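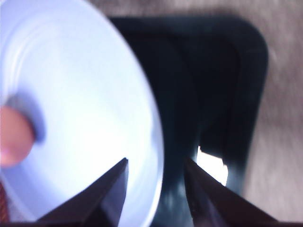 Robots on the tray line: what changes for the people who work there
Group project, Work and Technology module
Darcy Gosselin, Hayley Stockdale, Ye-rin Heo
Submitted Aug 28, 2023

1. What we wanted to find out

Ledura makes up cold meal trays for hospitals and care homes. Up to 2,000 trays on a busy day, nearly all by hand. In May they started trying out a robot arm for picking food out of a basket and putting it on a plate, on a practice bench away from the real line. Our question was not really whether the robot is any good (we are not engineers). We wanted to know what the packers' day looks like with it, and what they think is coming.

2. How we did it

Two visits. Interviews with five people: three packers, the shift lead (Young-sook Ki) and the person who sets up the robot tasks (Kyung-tae Baek). Also watched at the bench and took notes. We had planned a questionnaire for the whole shift but ran out of time, see section 6.

3. The job before

One packer fills 300 trays on a normal shift. Standing the whole time, cold room, same reach over and over. Everyone mentioned shoulders. But everyone also mentioned talking, because the packers stand opposite each other and can chat all day as long as the trays keep moving. We hadn't thought of that as part of the job until the second interview.

There is also a lot of checking that isn't written down anywhere. Bruised fruit, a cracked shell, a plate with a chip in it. Packers do this while reaching and mostly couldn't tell us how. "You just feel it" came up more than once.

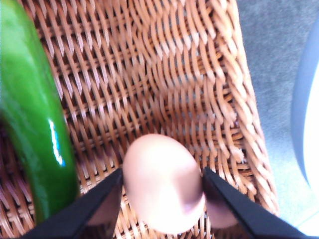 The new work is mostly setting up and watching. Somebody lays out the basket, starts the arm, watches, notes what went wrong, puts it all back. Kyung-tae calls this resetting and says it is most of the job at the moment. Shapes matter a lot for this. A long cucumber lying along one side of the wicker is a different problem from the egg shape between the two black fingers, and the person setting up has to think about which way round each one is before pressing start. Packers were quicker at this than Kyung-tae expected. They already know how things roll.

What they didn't like was the waiting. One packer said she was more tired after an afternoon at the bench than on the line, even though she'd lifted nothing. Eyes tired, not arms. 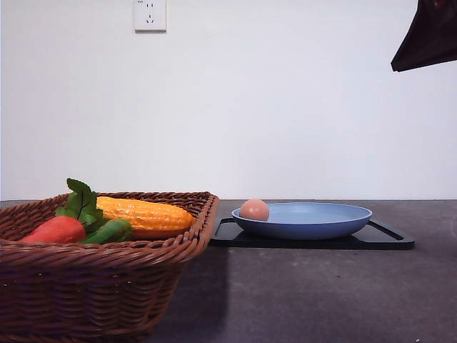 Then there is the log. Every try gets a line on the tablet: which item, where it ended up, stop or no stop. Packers who went over to the bench had one morning of training on this. Two of them wanted more, mainly on the tablet, and one said she was embarassed to ask again. The forms are in English only, which slowed some people down a lot.

4. Pay and grades

Bit of a mess. Bench work has no grade of its own so people are paid as packers while doing it. Young-sook has asked for a new grade. No answer when we last spoke. The packers we talked to all brought up pay before we did.

Also nobody could say who is responsible if the robot packs a bad tray. The packer signs the sheet now. With the arm, whoever is on reset? Kyung-tae? This should be sorted before it goes on the real line in our opinion, not after.

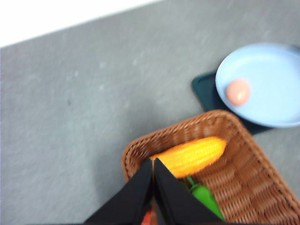 Photo: Ledura, used with permission

5. What we think

The arm takes over the reach, which is the bit that hurts. Good. But the checking and the chatting happened during the reach, so they go as well unless someone plans for them. Bench work is done alone. If Ledura put two people on it they could split the watching and the log, and have someone to talk to. Young-sook liked this idea, the cost is the obvious problem.

We'd also suggest writing down the checks with the packers, now, while they are all still on the line. Ye-rin tried a short version with one packer and got a full page in a single tea break.

6. Problems with this report

Small number of interviews. All chosen by the shift lead, so probaly the ones who don't mind the robot. No night shift. We only saw the practice bench, and the real line might feel quite different. Hayley's recording of the third interview failed, so that one is from notes only.

Interview questions are in Appendix A, consent forms were handed in separately.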